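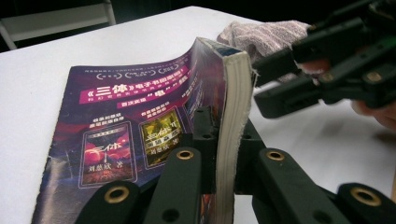 A reader of the first release wrote in to say that the list had her looking at the first page of every paperback in the house, and could we please add a column for novels that open with the weather? Yes! It went in the same evening, and it has turned into everybody's favorite part of the file.

Costigan First Lines

A small, hand-typed collection of facts about how paperback novels begin. Version 2, Wednesday, July 24, 2019.

What's in it

first_lines.csv has 673 rows, one for each novel. Every book came off the swap shelves in Bredon and Roldale, so expect plenty of thrillers, a lot of family sagas and a surprising run of sea stories. We love the sea stories.

shelves.csv says which shelf each book was found on and whether it was still there in December.

Columns in first_lines.csv

id: a plain number, never reused
year: the year of the printing we had in hand, which may be decades after the novel first came out
words: length of the opening sentence
opens_with: person, place, speech, weather or other
prologue: yes or no
shelf: matches shelves.csv

The opening sentences themselves are not included, only what we noted down about them. Many of the books are still in copyright, and the id and year are enough for most of the fun.

How it was typed

By hand, at a kitchen table, over one long winter. Hyphenated words count as one word. If a book has a prologue, we used the first sentence of the prologue. Quotes and poems printed before the story were skipped — so were maps, family trees and letters to the reader.

174 rows were checked by a second person. The column they argued over most was opens_with. A storm that hits a named town in the first six words could go either way, and we settled on whichever came first in the sentence.

Known problems

The Roldale rows lean heavily toward crime.
Translated novels are mixed in with the rest and not marked.
In 50 rows the year is blank.

Using it

Do anything you like with it, and please mention Costigan First Lines if you share the results. The Utata branch of the project has its own shelf list coming, with a goal of 1,000 books. If you spot a mistake, open an issue with the id and the correct value. New rows are very welcome too, weather or no weather.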